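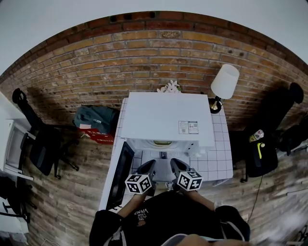
Kitchen and front of house people wanted – Delorme, lunch and early dinner

Posted September 21, 2021

Hi. We need people. Two cooks, one dishwasher, one or two counter staff depending who applies. Start as soon as you can, or after you've given your notice someplace else, that's fine, we'd do the same.

Who we are: Delorme is a small lunch place on the ground floor of the old Kodero building, the side with the green awning, not the parking lot side. Soup, sandwiches, two hot plates a day, pie when there's pie. Open since April. Mostly office people from upstairs and the print shop crowd, plus a regular pick up trade that got bigger than we planned for. Busy from 11 to 2, then it calms down, then a second smaller wave of folks picking up dinner on the way home.

COOK (2 openings)

Prep and line. You'd be on soups and the hot plates one week, sandwiches and cold prep the next, we swap. Need at least a year in a real kitchen. Diner, school cafeteria, hospital, army, catering, all count. Culinary school is nice but not needed. You should be able to:

Cut an onion fast and without us worrying about you
Read a prep list and get through it without someone standing there
Make a soup taste like it did yesterday
Label and date things. Everything. Every time.
Lift a full stock pot with a second person, or a 50 lb bag of flour on your own

Shifts start at 6:30 in the morning and end at 2:30, or 10 to 6. Tell us which you like. We can't promise but we do try.

DISHWASHER (1 opening)

Steady hours, 10:30 to 6:30. The machine is new and works, the sprayer has good pressure, there's a mat. You also take out trash, break down boxes, mop at close and help put the deliveries away. No experience needed. If you want to learn prep, say so, the last person in this job is now on the line full time and teaches the knife stuff to new hires.

COUNTER (1 or 2 openings)

Register, bagging orders, coffee, wiping tables, answering the phone which rings a lot before noon. Register is Wendix, takes maybe an hour to learn. You need to be friendly when there's a line to the door and someone wants to change their order for the third time. Spanish is a plus. Good handwriting also a plus, the specials board is still chalk.

Shifts are four hours, 10 to 2 or 2 to 6, can be combined. Good for students or parents with kids in school.

PAY AND SO ON

Cooks – by experience, we'll give you the number on the first call so you don't waste a bus fare
Dishwasher and counter – same starting rate for both, plus tips
Tips are pooled and split by hours worked, kitchen included, paid out with the check. No one in the office takes a share.
Paid every two weeks
One meal per shift, off the menu, sit down and eat it
Closed weekends and the big holidays
Paid sick days from your first day. Please use them. Do not come in coughing.
Paid vacation after 91 days
Shoes: we pay back half the cost of one pair of non slip shoes a year, bring the reciept
Aprons and towels provided and washed by us. You bring your own pants, black or dark jeans, and a plain hat or hair tie.

Masks: kitchen and counter both wear them for now. We have boxes of them. If the county changes the rules we'll go with the county.

A FEW THINGS PEOPLE ASK

Do I need a food handler card? Yes but you have a month to get it, and we pay the fee. It's an online class, do it on the clock, there's a laptop in the back office.

Is there parking? Not really. Street parking behind the building is free after 9 but fills up. Bus stop right across from the main door. Bike rack in the loading area, bring a lock.

I have a record / a gap / no references. Apply anyway. We'd rather hear it from you up front and then we talk about the job.

Can I do just two days a week? Counter yes. Cook no, sorry. Dishwasher, ask.

Are you related to the Delorme bakery on the north side? No. We get their mail sometimes.

Is it going to be the same hours through winter? Pretty sure, yes. We do less salad and a lot more soup, thats about the only change. There's some catering in December for the offices upstairs, extra hours if you want them, nobody gets signed up without being asked first.

HOW TO APPLY

Easiest is to come by after 2:30 and ask for Bernd. Please not during lunch, he will be nice about it but he will also not remember your name. Bring a resume if you have one. If not, there's a one page form at the counter – name, phone, where you worked, when you can work. Pen is on a string.

If you can't come by, drop the form or a letter in the mail slot at suite 269, second floor, Asano Property office, they hold our mail. Write "Delorme kitchen" on the envelope or it ends up with theirs. Put a phone number we can text.

What happens then: Bernd calls or texts you within 3 days, yes or no either way. If it's a yes you come in for a short talk, then a paid trial shift. Trial is 4 hours, paid in full at the regular rate even if it doesn't work out. Cooks will be asked to make one soup and one sandwich from whatever's in the walk-in. Counter people shadow someone and then take a few orders. Dishwashers wash dishes.

After that we decide quick, usually same evening, and you can take a night to think about it.

We'll take this down when the jobs are filled. If it's still up, we're still looking. Already applied over the summer and never heard back? That was our mistake, a folder went missing in the move from the old office. Please send it again, you won't go to the bottom of the pile.

We hire all ages from 16 up for counter, 18 up for the kitchen. Equal opportunity, we mean it.

Bernd Buschmann
Delorme, Kodero building, ground floor
Side door is open until 6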